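How a Vacation Rental Works

Justar Travel Pages for Young Readers

A vacation rental is a house or apartment that people pay to stay in for a short time. The owner keeps the house. The guest gets to use it for a set number of nights.

What is in the house
A hotel room usually has beds and a bathroom. A rental house usually has a kitchen too, so guests can buy food at a market and eat at the table.

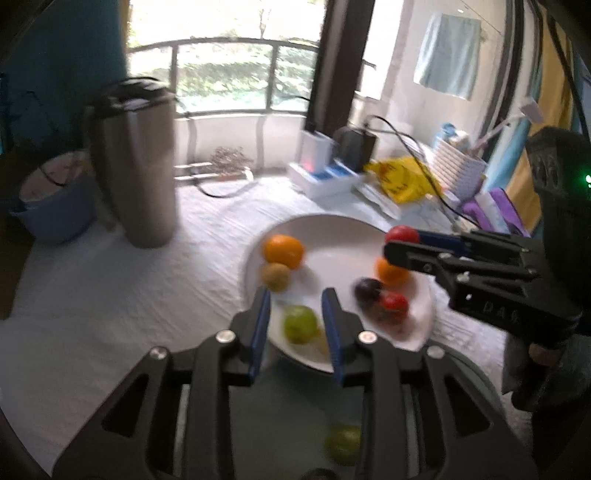 What a listing tells you
A listing is the page that describes the house. It gives the number of beds, the distance to the beach, and the price. Distances are often given in meters. The listing for Kandel Cottage says the beach is 1,135 meters away. A meter is a little longer than a yard. The cottage sleeps 8 people, which means it has beds for that many.

Why the price changes
More families want a beach house in summer than in November. When many people want the same house, the owner can ask for more money. These weeks are called high season. The quiet weeks are called low season. At Kandel Cottage, one week in high season costs $1,144.

What a deposit is
A deposit is money paid before the stay. Part of it holds the dates so that no other family can book them. Another kind, the security deposit, pays for repairs if something gets broken. If nothing is broken, it is paid back. The Cekar booking office returns it within 19 days.

What guests bring
The listing says whether sheets and towels are included. Food is normally not included. Guests shop when they arrive, and fresh things such as fruit and tomatoes are bought in small amounts so they get eaten before the last day. 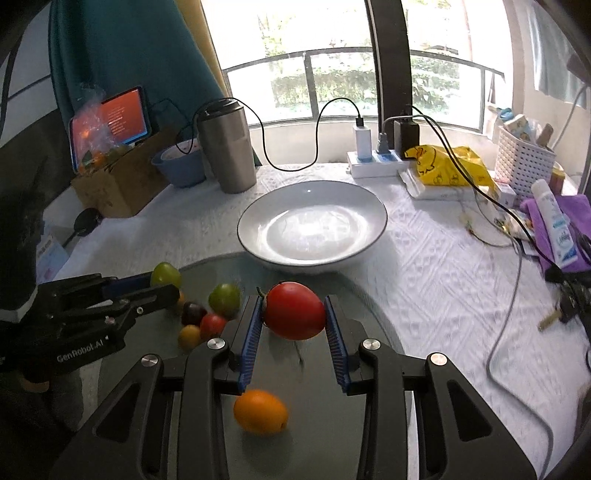 Before leaving, guests empty the refrigerator, take out the trash, and close the windows. The key goes back to the owner or into a key box, a small locked box by the door that opens with a number code. Tavares House changes its code after each stay.

Words to know
Guest: a person who stays in the house.
Listing: the page that describes the house.
High season: the weeks when most people travel.

Page updated January 1, 2018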